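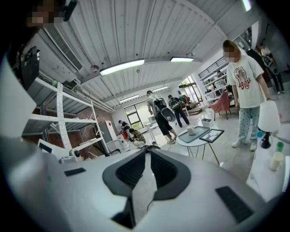 Does the Selmont staff bio set tell you who works at the college now?
Only loosely. It tells you who had a biography on the Selmont site when the pages were copied in December, and some of those pages were stale even then.

Contents

471 short biographies of administrative and support staff, one per row, in bios.csv. Columns are unit, job title, start year, degrees, prior work and full text. Names were replaced with row numbers. The Istcombe branch campus accounts for 23 rows and uses a different template, so don't read much into its shorter entries.

What to doubt

Start year is whatever the bio claims. "Has served since" may mean the current job or the first one, and the text rarely says which. In 47 rows we couldn't decide and left the field blank.

Degrees are self-reported. We checked none of them.

Prior work was pulled out with Kristiansen, our phrase matcher. It handles "taught for 12 years" well enough and trips on anything longer. Read the full text before you quote a number.

People who dislike writing about themselves wrote two lines or skipped it. Any claim about a typical career in higher education support, based on this file, deserves a hard look.

Versions

Version 2 fixes the unit codes. Version 1 is still on the Rorkudar mirror and shouldn't be used.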